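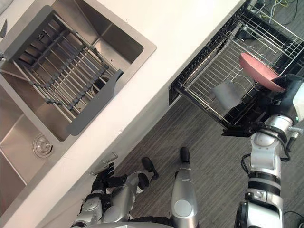
**Household Manipulation Team, Rautiainen**

# Kitchen bay, dishwasher loading

The kitchen bay is used to collect teleoperated examples of loading a dishwasher. It has a sink with an expandable drying rack laid across it, a white worktop and a dishwasher with a pull-out rack. The humanoid works from in front of the counter and places plates between the tines with its right gripper. The left hand is the multi-fingered one.

**Booking:** half-day slots, through Anneli Tuominen. Two people per session, one on the controls and one at the bay.

**Data so far:** 865 accepted episodes, stored in Pullesier under `kitchen/load`. Head camera and joint positions are saved together.

**Before you start**

- Home both arms and check the wrist cables can turn freely.
- Pull the rack out fully.
- Run 3 practice placements. Don't record these.

**Recording**

One plate per episode. Start before the gripper closes and stop once it has let go and moved clear. Keep dropped plates in the set and tag them `fail`. Change the starting position of the plate every 4 episodes.

Faults go to Taras Polishchuk. Cutlery is not supported yet; a second task list is planned for July.

Page last changed March 28, 2023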